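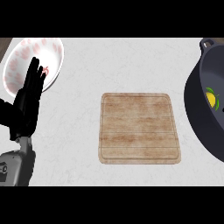
What do we have to do before a hand program goes from the simulator to a real bench?

It has to pass the same written test list in simulation with nobody touching the settings halfway through, and then a person from a different bench has to read the log and sign it. That was the short version we agreed on, and most of the meeting was us getting there.

Minutes, bench rules meeting, 03/04/2020
Tunstall building, upstairs room

I'm taking notes again, so apologies for the spelling and for my opinions, which I've tried to keep in the right places (I mostly failed last time!). Present: both benches from Cimano, the Pedano people on the phone, and me. The phone line dropped twice and I've filled in what I missed from the chat.

1. Last minutes
Accepted. One fix: I wrote that the stop button check was weekly. It's every shift. Sorry, that one mattered.

2. The test list
We've been working from the old Grikden list, which has 14 checks on it and was written for two-finger grippers. Cimano wants to throw it out and start over. Pedano wants to keep it and add a page for hands with more fingers. I was with Pedano on this, mainly because I've seen how long a fresh list takes us, and after a good long back and forth we went with the extra page. It will cover finger speed near a rim or an edge, what the hand does if it loses track of an object, and where it parks when a run is stopped.

Somebody asked whether kitchen tasks need their own section, what with bowls, pots and things that roll. We said yes to that, but later. Small round stuff goes on the list for now as "loose items" and we'll see if that's enough.

3. Counting a pass
This got lively. Up to now one bench has called it a pass when the run ends with the item where it should be, and the other bench has also failed any run where the hand brushes something it wasn't sent to pick up. You can see the trouble when we put the numbers side by side. Out of 748 simulated runs in the shared folder, we can't say which rule was used for the older ones, so we agreed not to quote a pass rate from that folder to anyone outside the room. I'd like that one in bold, but plain text it is.

From now on a brush is a fail. It can be marked "minor," but it's still a fail, and the note has to say what got touched. Pedano asked for a grace period for work already under way and got it, to the end of March.

4. Changing settings mid-test
Friction, object weight, camera position, lighting: pick them, write them down, leave them alone. If you have to change one, the test starts over from check one. I know this is annoying (I lost an afternoon to it myself), and there was some grumbling on the phone, but no one wanted to argue for the other way. We'll require 5 different layouts of the same task, saved before the first run.

5. Signing off
The reader can't be from the bench that wrote the program. If both benches are slammed, Tunstall will lend a reader. First real-world runs stay at low speed with one person at the stop button and everybody else behind the line, and that includes visitors and it includes me.

6. Anything else
The tape on the floor by bench four is peeling up. The shared folder needs a naming rule and we ran out of time, so please stop calling things "final" until we have one.

To do
Pedano: draft the extra page for the list.
Cimano: mark which of the older runs have logs good enough to re-read.
Tunstall: new floor tape, and a spare key for the log cabinet.
Me: send these out, fix the stop button line, book the room for next time.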